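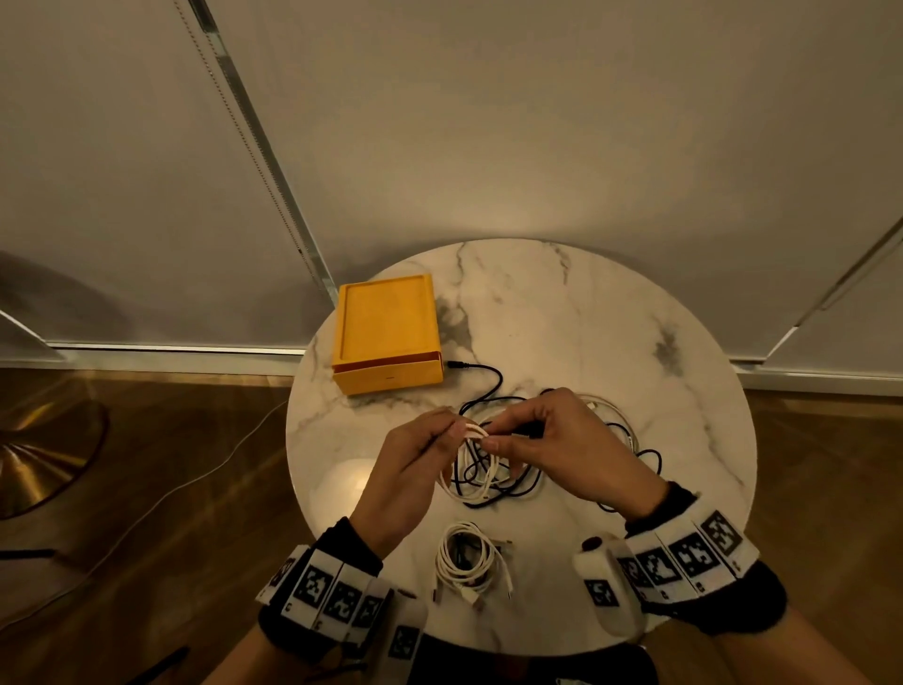
Standby loads at home, November

I put a Zodent plug-in meter on every socket in the flat. The router drew the most, at 42 kWh over the logging period.

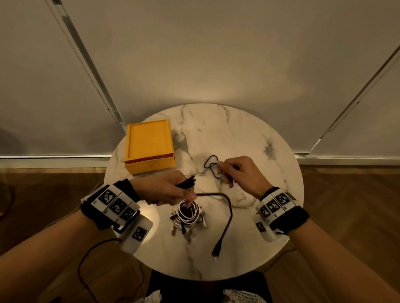

The old Yeon set-top box came second with 25 kWh, nearly all of it while switched off at the remote. Its sleep setting is three menus down and resets after each update.

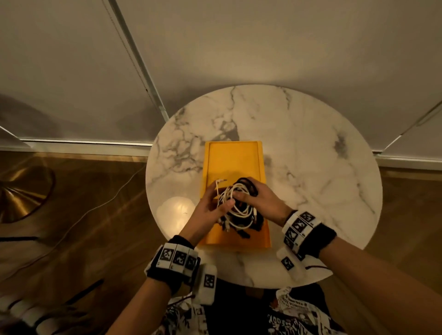
Chargers left in the wall with no phone attached barely registered. The Lakolent speaker is still being logged, and I'll add its figure when the run ends.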